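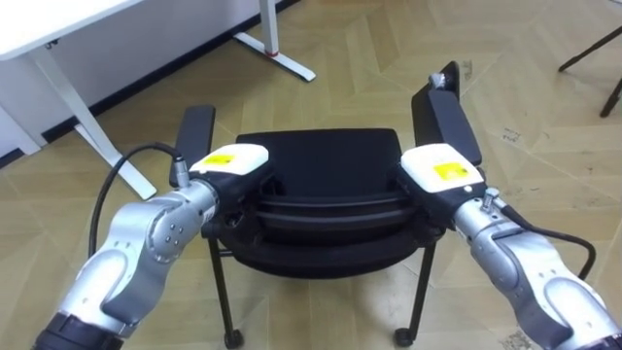

Slide 1: Black office chair, parquet floor

Okay, hi! My talk is on sitting too long, and yes, I get that you're all sitting. I wrote most of it on the train to Steinbach, 3 hours, never stood up once (don't tell my back). Ask who got up before lunch. Wait for hands.

Then the Metau story: I moved desks in February and by week two my hips hurt on the stairs. Keep it short, I ramble here. 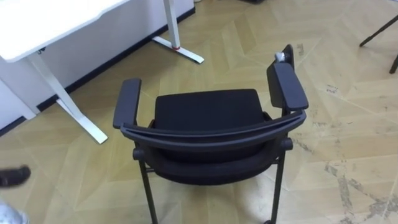
Slide 2: What I changed

Phone calls standing up. Water glass, the small one, so I have to refill it. I walk to the far printer now, 396 steps there and back, and I do it even when I've got nothing to print!
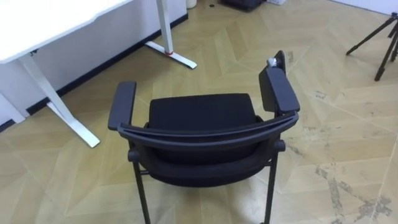
Slide 3: The chair from behind

Everybody up for the stretch, then questions.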